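**Floltis** is a style of electronic dance music built on hand percussion, close group singing and a deliberately lopsided beat. It grew up in the port town of Cuesta and takes its name from the Floltis, the covered market hall where the first regular parties were held. Fans and players use the one word for the music, the dance that goes with it and the parties themselves, which can make older flyers a puzzle to read.

The style sits somewhere between street drumming and club music, and much of its charm comes from refusing to settle on either side. A good Floltis track can rattle along on little more than a shaker, a bass line and a room full of people singing the same four words, and it can be wonderfully hard to stand still to.

## Origins

Cuesta already had a strong tradition of processional drumming before any of this began. Neighbourhood bands played on feast days and at weddings, walking slowly uphill from the harbour, and the tempo was set by the slope as much as by the lead drummer. Younger players in these bands started bringing cheap drum machines to rehearsals, at first to keep time while they practised breaks.

The machines had a fixed grid and the drummers did not. When the two were played together, the hand drums dragged a little behind the third beat of each bar and hurried to catch up on the fourth. Players called this *the stair*, after the stepped lanes above the harbour, and it has stayed the heart of the style ever since.

The Floltis hall was free on Sunday evenings once the fish stalls had been hosed down. It had a tin roof, a concrete floor and a famously long echo, and the early tracks were shaped around that sound. Snare drums were mostly dropped, as they turned to mush under the roof. Short, dry sounds worked far better: claps, woodblocks, seed shakers, keys on a bottle. Even now that most of the music is made in bedrooms, producers still add a hall echo by hand, and many use a recording of the old market roof to do it.

## Musical character

### Rhythm

Most Floltis is in four, at a medium pace that feels faster than it is. The kick drum plays on the first beat and then goes quiet for longer than dancers from other scenes expect. The gap is filled by shakers and claps, and the stair gives the whole bar its tilt. Drummers say you should be able to limp to it.

Breaks come every 21 bars in the classic form. The odd number goes back to the processional bands, whose marches were counted in three sets of seven. It means the break always seems to turn up slightly late or slightly early, and hearing a packed room guess it correctly is one of the great pleasures of a live set!

### Instruments

The usual group has 3 hand drummers, a shaker player, one person on machines and anyone who can sing. The lead drum is a shallow goatskin drum played with the fingertips. The two others are deeper and are often tuned to the root and fifth of the bass line, so that the percussion carries a good part of the harmony.

The shaker deserves special mention. It is the loudest thing in an unamplified set and the hardest to play well, and the best shaker players are treated with real reverence. Seeds, dried beans and small shells are all common fillings. Each gives a different length of sound, and players are happy to argue about the merits of each until the sun comes up.
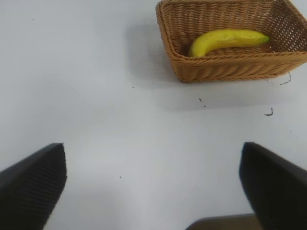 ### Vocals

Singing is done by the group, usually in unison with one voice a third above. Verses are short and repeat with small changes, so that a crowd can pick them up on the second time around. The words are mostly about everyday things: ferries that are late, a cousin who has moved away, the price of lemons. Love songs exist, but they are rarer than in most dance music and tend to be funny.

Call and response is saved for the break. The lead singer throws out a line, the drums stop, and the crowd answers on its own. Recordings from the market years catch this beautifully, with the answer bouncing off the roof for several seconds after everyone has stopped.

## The Hosix period

For its first few years the music travelled on copied cassettes and by word of mouth. That changed with Hosix, a small label run from a flat above a Cuesta tyre shop. Hosix pressed its first compilation in a run of 1000 copies, with a plain yellow sleeve and no track listing, and it found its way to club DJs well outside the region.

The label's sound was cleaner than the live one. Its producers pulled the singing back, brought the bass forward and kept the hand drums almost untreated. Some of the older players found it too tidy. All the same, the yellow compilation is still the place most listeners start, and side two in particular has lost none of its spark. The run from its second track to its last is as joyful a stretch of dance music as you could hope to hear.

Hosix also introduced the *short side*, a version of each song with the voices removed, meant for live drummers to play over. Short sides are now a normal part of any release.

## Fakness and later styles

The best known offshoot is **Fakness**, a slower and darker form that took hold among producers who had never played in the bands. Fakness keeps the stair but moves it to the bass, so that the low end seems to stumble while the percussion stays steady. Voices are chopped into single syllables and used almost like another drum.

There was a bit of friction at first over whether Fakness belonged to the family at all. Most listeners now treat it as one colour among several, and mixed nights are common. A set might open with Fakness while people are arriving, move to the classic form once the floor fills, and finish with drums and voices alone.

## Dance

The Floltis step is done in loose lines, facing the drummers. The weight drops on one knee with the delayed third beat and comes up again on the fourth. Beginners tend to rush the drop. Regulars suggest listening to the shaker and ignoring the kick drum altogether, which works surprisingly well – even for people who swear they can't dance.

Lines turn a quarter to the left at each break. In a full hall this makes for about one collision a night, and a cheer goes up every time.

## See also

- Processional drumming
- Call and response
- Hand percussion in dance music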